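Mugs, mostly

Quick one tonight, dinner is already late.

So the mug shelf. I finally gave up on it Wednesday. Every morning it was the same thing, reach for one mug, knock two others, swear, coffee. The shelf is too shallow and I keep buying mugs at the Machala market like somebody who has a bigger house.

New rule — if it fits on the tray it stays out. If not, box in the hall closet. The tray is the off-white one with the rounded corners, had it forever, a little worn, needs a wipe (crumbs, I know). Seven fit. Eight if you're stubborn, but then you can't get a finger through any of the handles, so seven.

Kept the black one, obviously. The light blue with the flowers. The speckled one, even though it has a stain low down that I've scrubbed at for months. Baking soda, nothing. If anyone has a trick please tell me. White with the red inside, the lavender, the yellow, and the tall plain white for days when I need a lot of coffee.

Then coasters. I have way too many coasters. Most came from a Butesine sale bin, 95 cents each, no self control. The rattan one is my favorite and I will not be taking questions. Bought it at Masard back in May and it's the only one that doesn't stick to the bottom of the cup and then drop off onto the floor. The crocheted one is soft and pretty and soaks up everything, so it's in the wash every week. Paw print one stays becuase look at it.

Thinking one coaster per mug, all out at once, so people just grab. Havent decided. Might put the leftover ones in the drawer with the tea towels, might not.

Still to do: tea tins, the drawer under the kettle, and that Namine teapot with no lid. Maybe this weekend. Maybe not!

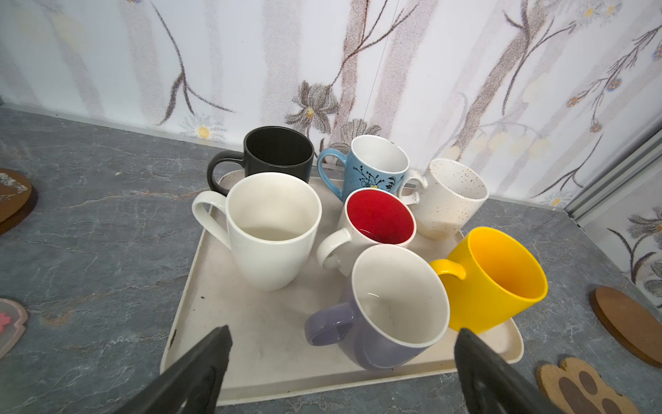
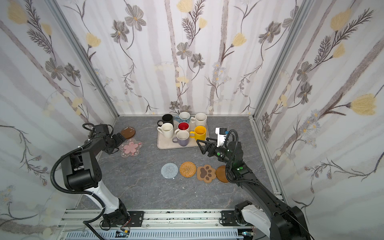
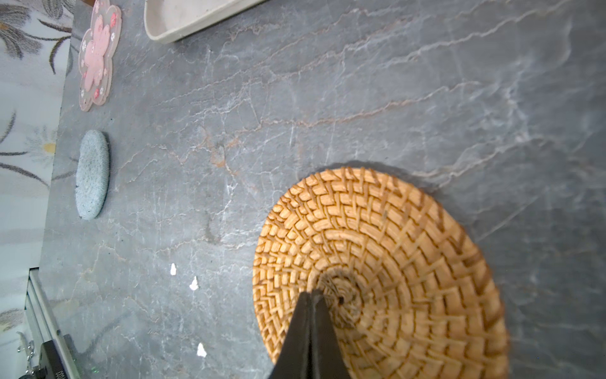 The tray, then the tray with coasters out, then my rattan one.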